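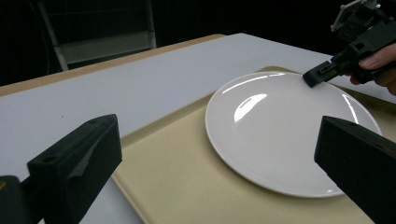 Notebook / Tableware / Plates and trays

1st July

Plates today. Finally. Round white ceramic on the beige tray, white tabletop, shelving behind. Wanted to get through the whole Oltuvia batch before lunch, didn't, got as far as the glaze check and the first half of the tray fit.

Glare first, it's what Noemi keeps asking about. Overheads on: long curved highlight up near the far rim, smaller bright crescent just under it, plus a thin sheen down the right edge on the rim. The middle of the plate is slightly domed and you can read that off how the light bends. So don't bother with the straightedge for the obvious ones, use the reflection, then straightedge if it looks odd. Wrote this down in September too and then forgot it.

Dome: is it meant to be there? Oltuvia spec sheet only gives rim height and diameter. Asked Noemi Farina, she thinks it's from the firing, center lifts a bit on the shallow ones. The Vadia plates don't do it or do it the other way (sink). Need one of each side by side under the same lights. Not today.

Tray. The beige ones with the low border and rounded corners. Plate goes toward one corner and leaves a band of tray along the near side, fine for cutlery, not enough for a cup. Tried centering, looks nicer, uses up the space on both sides so you get two useless strips. Corner it is. If the cafe people want a cup on there as well they need the next tray size up or the smaller plate, can't have both. Noemi to tell them, I already tried.

Slides? A little. Tipped the tray by hand until the plate moved, 7 degrees on the app, did it again and got the same. Foot ring is unglazed so I expected more. Tray surface is slick, maybe there's still release film or polish on it from the factory. Wash one tray properly with the Flakura stuff, rinse twice, repeat. Do NOT use the scouring side, see the last tray.

Rim: thin, raised, feels ok all the way round with a fingertip. Worried about chipping when they get stacked by someone in a rush. Stack test is on the list, with and without the paper between. Boonyarit said paper is a waste of money, Boonyarit doesn't pay for replacments.

Count for the store room sheet: 76 plates in, 2 set aside. One has a pinhole near the foot, other has a gray smear under the glaze that doesn't wipe. Both are on the windowsill with tape on, please leave them there, I want to photograph them for the claim.

Table: specks on the white top again. Wiped down at the start with the blue cloth. Could be grit off the foot rings, could be from the shelf. If it's grit it will scratch the trays, so worth knowing. Put a clean sheet of paper under the next few plates and look at it after. Also the wood edge strip on the table needs a look, it catches sleeves at the corner by the door.

To do
- wash tray, redo the tilt
- Vadia plate next to Oltuvia plate, same lights
- stack test, paper / no paper
- paper under the foot rings for grit
- claim photos of the 2 taped ones
- ask Noemi if the trays come in anything besides beige, the white plates are going to dissapear on it

Tilt numbers are on the back page til I copy them over.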